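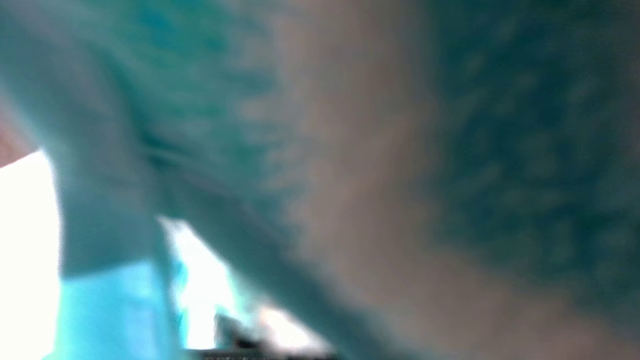 I have been washing other people's backpacks for longer than I care to admit (three kids, all of them careless with yogurt), and I still get asked whether you can just throw one in the machine. Sometimes! But a bag is a strange thing to wash, with its foam and zippers and all those folded-over edges where crumbs go to live. Get your nose right up to the cloth before you decide anything. At that range even a plain teal turns into blotches, darker here and lighter there, and you'll learn to tell ordinary mottling like that from a stain that needs work. If a patch smells of anything, treat it as a stain.

## Before any water

Empty every pocket, including the one you forgot existed. I turn the whole thing upside down over the tub and shake it, then go along the seams with an old toothbrush, dry. Vacuum the bottom corners with the skinny attachment.

Then read the tag. If it's been cut out or has faded to nothing, assume hand wash only. Leather trim, waxed canvas and anything with a stiff cardboard base stay out of the tub completely, and get a damp cloth and some patience.

My neighbor Elsie Wihongi puts a dab of dish soap on any greasy spot the night before. I used to think that was fussy. Now I do it too, and it saves so much scrubbing the next day.

## The soak

Lukewarm water, never hot, and less detergent than you think. I use 2 tablespoons of a plain liquid one for a full tub, and if the bag is small I use the laundry sink and halve it. No fabric softener, please! It leaves a film on nylon and whatever water resistance you had left goes with it.

- Push the bag under and squeeze it a few times so the padding fills up.
- Leave it for half an hour. Longer if the water turns gray right away, with a change of water in the middle.
- Brush the back panel and the base with a soft nail brush, in small circles.
- Do the straps separately, as they hold more sweat than the rest of the bag put together. Work along the length of the webbing with the brush, and go gently wherever there's a line of stitching, because that's what carries the load and a stiff brush will fuzz up the thread.
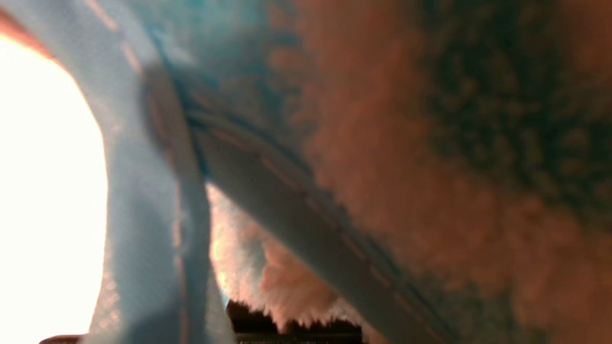 - Rinse until the water runs clear, then rinse one more time for luck. Padding hides soap like you wouldn't believe.

## Drying, which takes forever

Press the water out against the side of the tub. Don't wring it. Roll the bag in a big towel, kneel on it (good exercise), and swap to a dry towel if the first one is soaked through.

Hang it upside down with every zipper open, out of direct sun. I start mine on a Saturday morning so it has the whole weekend. My old Ikley daypack dries overnight, but the big Halliday with the thick hip belt takes two full days and a fan pointed at it. If you put it away damp it will smell like a pond by Wednesday, and then you get to start over.

## Small repairs while it's clean

This is the moment to look for loose threads, since you've got the thing in your hands anyway. Snip them, don't pull. A fraying strap end can be trimmed straight and sealed with a quick pass of a lighter if it's nylon or polyester, with the window open and nothing else nearby. Cotton webbing just burns, so fold that over and sew it down instead.

Sticky zippers get a rub of candle wax along the teeth, both sides, then run the pull back and forth until it stops complaining. Wipe off any extra or it collects lint.

For seams that have started to open I use upholstery thread and a leather needle, going back through the old holes where I can.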